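3.2 Staging of parts on the two-level rack
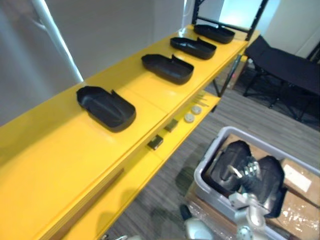 Figure 3. Two-level rack with trays on the upper shelf and small parts on the lower one.

The storage rule used at the Zillside workshop separates parts by footprint. Housings and other shells go on the upper level, and anything that can be covered by a hand goes on the lower. The rule predates this study and was set down by Purificación Moya when the assembly line for the Rellness unit was moved to its present room. We kept it unchanged so that the retrieval times could be compared with the earlier records.

Trays are stored in a single row with the open side up. In the layout of Figure 3, four black trays occupy the top shelf at fairly even spacing, and a notch or step is cut into one end of each. The gap between neighbors matters more than the order. When trays are pushed together, a worker has to separate two raised sides before lifting either one, and the second tray is often dragged out of line. A gap wide enough for the fingers removes that step. It also lengthens the row, which limits how many trays a shelf can hold.

The lower level was treated differently. Blocks, discs and pins are grouped by kind but are otherwise placed by hand, without dividers. Workers asked for this arrangement. Dividers had been tried at the Sartori site and were found to slow the pickup of flat parts – a disc lying against a divider wall is hard to get a fingernail under. The cost is that thin pins drift out of alignment and have to be gathered again between shifts.

Over the recording period we logged 1,417 retrievals, of which almost 90 percent were completed without a second reach. We define a second reach as any return of the hand to the shelf before the part arrives at the bench. Repeated reaches were coded by shelf level and by part type. Sessions in which the rack was restocked partway through were coded separately and are not included in the total.

Two properties of the rack itself should be noted. The first is the yellow finish, which is glossy and reflects the overhead light. Dark parts stand out well against it, while pale discs and pins have less contrast, and workers reported looking for them longer in the late afternoon. The second is the position of the lower shelf, which forces a lower reach than the upper one. Olaia Miranda coded posture for 61 sessions using the Pevadari scale; the scores for each shelf level are given in Section 4.1.

Restocking was done by the same worker who emptied the shelf. No labels were fixed to the shelf edge during the study.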